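Section 4. Handling of Soft Items with the Hand-held Gripper

4.1 Scope

This section applies to all recording sessions in which cloth, clothing, bedding or other soft items are handled with the Gralteck hand-held gripper. It is to be read together with Section 2 (Safe Use) and Section 3 (Mounting and Charging). Sessions held in private homes are also subject to the Flanda house rules, a copy of which must be given to the householder before work begins.

Operators who have not completed the Uncombe training course may take part only under the direct supervision of a trained operator.

4.2 Checks before the session

1. Examine both fingertip pads. A pad that is torn, lifting at a corner or worn smooth must be replaced before use.
2. Check that every pin in the linkage is fully seated. Do not attempt to press a loose pin back by hand; return the gripper to the equipment store.
3. Open and close the jaws ten times without a load. Movement should be even and free of clicking.
4. Wipe the pads with a dry, lint-free cloth. Solvents and household cleaners are not permitted.
5. Confirm that the session number has been entered in the log and that the agreement of the householder has been signed.

Note: Fibres gather on the pads quickly when fleece, felt or towelling is handled. Repeat step 4 after every 60 grasps, or sooner if lint can be seen on the ribs.

4.3 Grasping a soft item

1. Bring the jaws to the item with the pads open a little wider than the fold to be taken.
2. Close the jaws slowly until both pads bear on the cloth. The fold should lie between the pads and should not reach into the linkage.
3. Pause for one full second before lifting.
4. Lift at a steady pace. Sudden movement blurs the recording and makes the grasp difficult to label.
5. Set the item down fully before opening the jaws. Items are not to be dropped or thrown unless the task sheet calls for it.

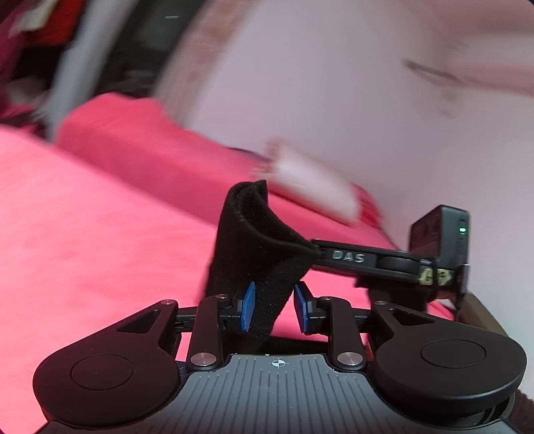 A grasp that slips is to be kept in the recording. The operator should let the item settle, return to the starting position and try again. Failed attempts have value in later work and must not be removed at the point of collection — the decision to leave a recording out rests with the reviewer alone.

Caution: Keep hair, loose sleeves, cords and jewellery clear of the linkage. Fingers must not be placed between the jaws while the grip is held closed.

Caution: Do not handle items that contain pins, needles or broken fastenings. Do not load the jaws with more than 400 grams.

4.4 Conduct in private homes

1. Work only in the rooms named in the agreement.
2. Before recording, ask the householder to put away letters, photographs, medicines and anything else they would not wish to be seen.
3. Stop at once if any person who has not given consent enters the room. Recording may resume when that person has left or has signed Form 198.
4. Handle clothing and bedding with the care due to another person's property, and leave each item folded or placed as the householder prefers.

Where damage occurs, however slight, the operator must inform the householder before leaving and report the matter to the Kohlhase office on the same working day.

4.5 After the session

1. Clean the pads and store the gripper with the jaws open.
2. Record any slipping, stiffness or unusual noise in the log, with the session number.
3. Hand over the recordings as set out in Section 6. Copies must not be held on personal devices.

4.6 Responsibility and revision

Questions on the handling rules should be addressed to Volker Kettler. Requests to depart from them must be made in writing to Anselmo Toledo and may not be acted upon until a reply has been received. This section, document reference 1244, takes effect on 31 October 2018 and replaces the provisional rules issued in July.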